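Just moved in: what order do I tackle the kitchen in?

Asked by Awuor Mollel

We got the keys in October and I love this kitchen! Black counters, big pale tiles, a whole L to fill up. But I've unpacked half of it and now there are bags on the floor and stuff all over the counter. Fridge first or trash first?

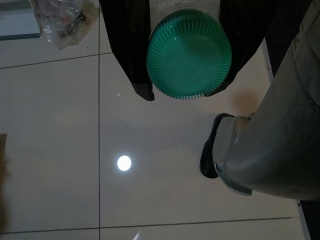
I also can't decide what goes in the fridge door. I have 3 jars of pickle and a lot of chocolate (don't judge).

2 answers

Heather Ormsby
Trash first, always! Flatten the boxes, stuff the plastic in one big bag and get it outside. You'll feel 10 times better. Then the floor, then the fridge. 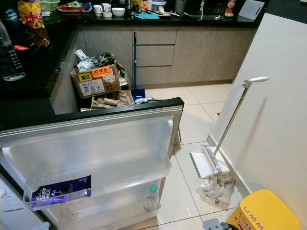 Fridge doors are the warmest spot, so keep milk on an inside shelf and put condiments in the door. Your Dairy Milk is fine in that top bin – mine lives there all summer. And with the bins that empty, wipe them down now, it takes two minutes. Warm water and baking soda, lovely stuff.

Hamish Treloar
Agree with Heather except I'd do the fridge first so the food is away. Pickles in the door, yes.

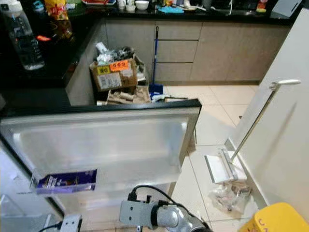

Also measure your drawers before you buy dividers. I got the Samholm ones and they were too wide. Great drawers otherwise, enjoy the new place!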